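Squared up: the case for a taped worktop

A sorting bench works better when every item on it has an address. Floor tape has done this job in warehouses for decades, and the same method scales down to a table. A roll of blue tape, a straight edge and a sheet of card are enough to start.
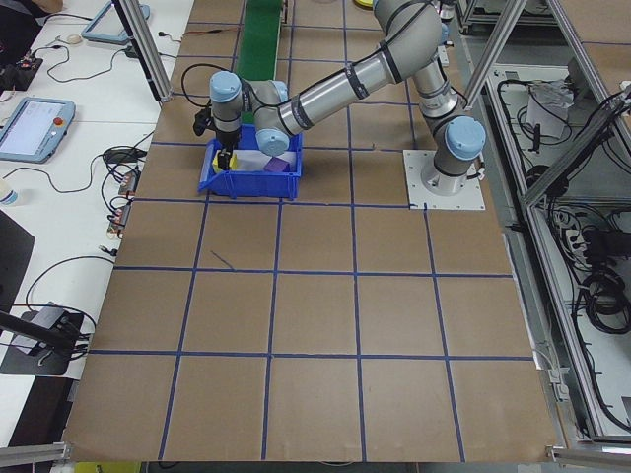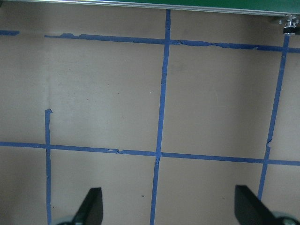

Blue tape laid out as a grid, in both views.

The first decision is cell size. At the Zeltitz workshop the cells were set at 100 mm, then enlarged when it became clear that bins would straddle the lines. A bin that covers parts of two cells can still be located, but the bench record has to name both. Zerkis, which fits out small packing rooms, now measures the largest bin first and derives the grid from it.

Tape should be laid from a single datum edge. Press it down from the middle outwards and do not stretch it: stretched tape contracts and lifts. Creases matter little for position but they catch on the base of a bin, and a caught edge soon tears. Short breaks can be left alone. Where a strip has wrinkled, cut out the length and relay it with a butt joint – an overlap adds a ridge.

Card is cheap, dull and easily replaced. It also marks readily, and stray pen lines will be mistaken for boundaries if they run close to the tape. Mushi, a toy block supplier, changes its card each May and keeps the old sheet as a template for the new one.

Inside the bins, a plain white liner makes small coloured parts easier to pick out. A low front wall helps for the same reason. Over 3,306 logged placements, the Skultton bench recorded 42 items returned to the wrong cell, nearly all of them along the outer row, where the cells had been left open on one side. Closing that row took one further strip of tape.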